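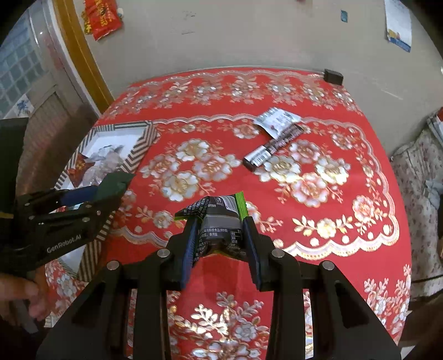

회색과 검은색 바탕의 구겨진 과자 봉지. 표면에 중국어가 작은 글씨로 인쇄되어 있다.

[생활관 소식] 11월 입주자 공용 물품 및 침구 관리 안내

바르키노프 국제생활관은 11월부터 동절기 운영 체제로 전환합니다. 이에 따라 공용 공간 이용 시간, 침구 교체 절차, 식품 보관 기준이 일부 변경되오니 입주자 여러분께서는 아래 내용을 확인하여 주시기 바랍니다.

먼저 공용 주방과 휴게실의 야간 이용 시간이 조정됩니다. 기존에는 자정까지 개방하였으나, 난방 구역을 통합함에 따라 평일과 주말 모두 오후 11시에 문을 닫습니다. 시험 기간에는 2층 휴게실에 한하여 연장 개방하며, 세부 일정은 각 층 게시판에 별도로 공지합니다.

식품 보관과 관련하여, 개봉한 과자류와 건조식품은 밀폐 용기에 담아 개인 수납장에 보관하여 주십시오. 지난 분기 위생 점검에서는 나스토시네동 3층과 4층의 지적 사항이 가장 많았으며, 대부분 개봉 식품의 방치에 관한 것이었습니다. 포장재는 내용물을 비운 뒤 비닐류로 분리하여 배출하시고, 해외에서 반입한 식품도 같은 기준을 적용합니다. 공용 냉장고에 이름과 호실이 적혀 있지 않은 식품은 점검일에 일괄 폐기합니다.

침구 교체는 안다마르드 세탁소와의 새 계약에 따라 진행됩니다. 생활관에서 대여한 이불과 침대보는 30일마다 한 차례 무상으로 교체할 수 있으며, 추가 교체를 원하시는 분은 관리실에서 신청서를 작성하시면 됩니다. 개인 침구는 무상 교체 대상에 포함되지 않으나, 세탁 대행은 대여 침구와 같은 창구에서 접수합니다. 무늬나 색상이 진한 침대보는 이염을 막기 위하여 흰색 세탁물과 나누어 담아 주시기 바랍니다.

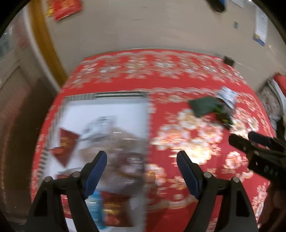
흰색과 금색의 큰 꽃무늬가 들어간 붉은색 침대보

전열 기구 사용 기준은 지난해와 같습니다. 소비전력 500와트를 초과하는 개인 난방 기구는 객실에서 사용할 수 없으며, 전기장판은 관리실에 등록한 뒤 사용하실 수 있습니다. 등록을 마친 제품에는 확인 스티커를 부착해 드립니다.

아울러 생활관 운영실의 예시 페이사 실장은 이번 개편과 관련하여 "입주 신청이 정원의 90퍼센트를 넘어선 만큼 공용 시설을 보다 안정적으로 운영하고자 기준을 정비하였다"고 밝혔습니다. 테클레압동의 시설 문의는 바이다 바라나우스키에네 담당관에게 하시면 됩니다.

동절기 운영 설명회는 토요일 오후 2시 1층 강의실에서 열립니다. 참석이 어려운 분은 관리실에서 안내문을 수령하여 주십시오. 안내문은 한국어와 영어, 중국어로 제공합니다.

바르키노프 국제생활관 운영실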